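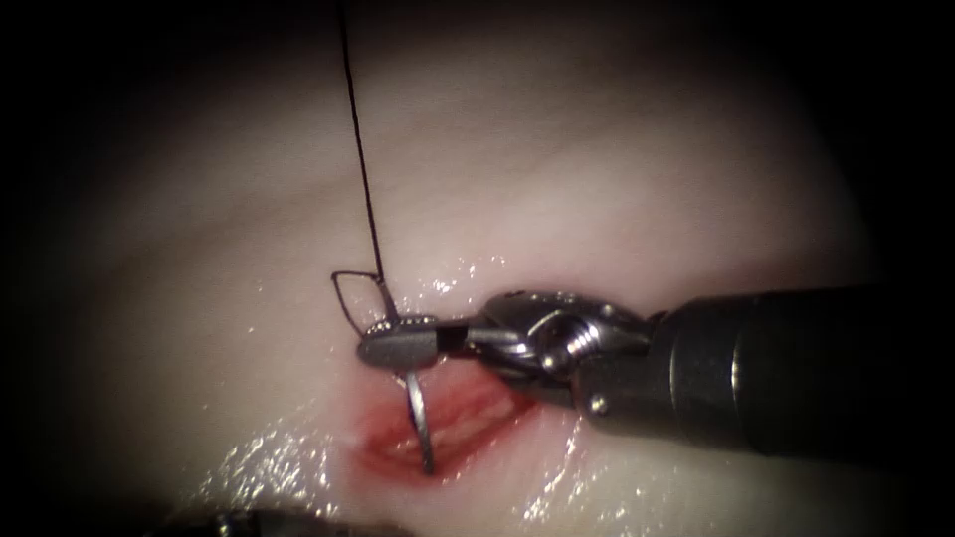 Skustex is a manufacturer of surgical sutures and single-use wound care supplies based in the town of Jidar. It makes absorbable and non-absorbable threads, needles, dressing packs and skin closure strips, which are sold mainly to hospitals and veterinary practices. Its needles are of the curved type, like the silver one held in the jaws of a needle driver over a short cut in a practice pad, and are supplied both with thread already attached and as plain eyed needles. The company employs 28 people at its main site and takes on extra packing staff in winter.

History

The firm was started by Ionuț Voicu, a former textile engineer, in a rented unit behind the old Barbu spinning mill. It first wound braided polyester thread for other suture makers and had no products under its own name. The mill closed a few years later and Skustex bought part of the building, including the dye house, which was stripped out and rebuilt as a clean room.

Needle making was added after the purchase of Lanik, a small wire-drawing business in the same town. Lanik's name was kept for the veterinary range. Wiesława Sadowski, who had run the Lanik workshop, became production manager of the combined company and later its managing director. Voicu stayed on as chairman.

Production

Stainless steel wire is straightened, cut, ground to a point and bent to shape before the end is drilled to take the thread. Thread and needle are joined by crimping, and a sample from each batch is pulled on a test bench until the joint gives way. Finished sutures are wound on card, sealed in foil and sent to an outside contractor for sterilising. The lorry leaves on Thursday.

The site can pack more than 3,000 boxes a week. Dressing packs are put together by hand in a separate building, known locally as the Annexe, which was formerly the mill canteen.

Products

Sutures are sold in three lines: braided, single-strand and veterinary. A fourth line, of silk thread, was dropped when its supplier stopped trading. Unsterile sutures past their shelf date are relabelled and sold for training at a reduced price, in mixed cartons.

See also

Surgical suture
Wound dressing
Barbu mill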